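# Folding and Storing Heavy Knitwear at Home

Olesia Kuzmenko, second-year project, household textiles course
Supervisor: Oksana Hordiienko

## Why this topic

In April I helped my aunt to put away the winter clothes in her apartment, and I noticed that every family member folds a sweater in a different way. Some of them hang it, and then the shoulders become long. I wanted to compare three ways of storing: hanging, rolling and flat folding.

## Method

I asked students in the Bunia dormitory to fill in a short form. I received 15 answers. After this I took one wool sweater of the Kedero brand, weight 434 grams, and stored it for up to 15 days in each way. Before and after, I measured the length of the sleeve and the width of the shoulder on a table.

## Results

Hanging gave the worst result — the sleeve was longer by nine millimeters. Rolling did not change the length, but the roll opened by itself in the drawer and the collar got a crease. Flat folding kept both measurements the same. Most students wrote that they hang sweaters only to save time.

## Folding on a bed

Cable knit needs more attention than a plain one, and many people fold it on the bed because they do not have a big table. The surface is soft, so the garment moves together with the sheet when you pull it.

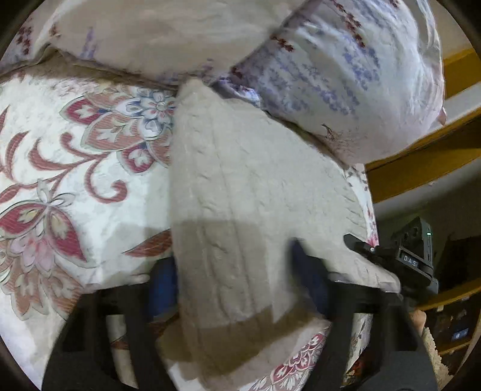
The sleeve is the part that should be arranged first, before the body is folded. It is thick and it keeps its own small folds. On the cream garment lying on the floral sheet, the long section like a sleeve has raised twists and thin ribs, and short diagonal creases go down along it, while the wider area beside it is smoother. I recommend to press such creases flat with the palm, from the shoulder to the cuff, and only then to turn the sleeve over the back.

## What I did not check

I did not test vacuum bags, and I had only one sweater for measuring. Cotton knit may behave differently. The measurement table is in the appendix, together with the form.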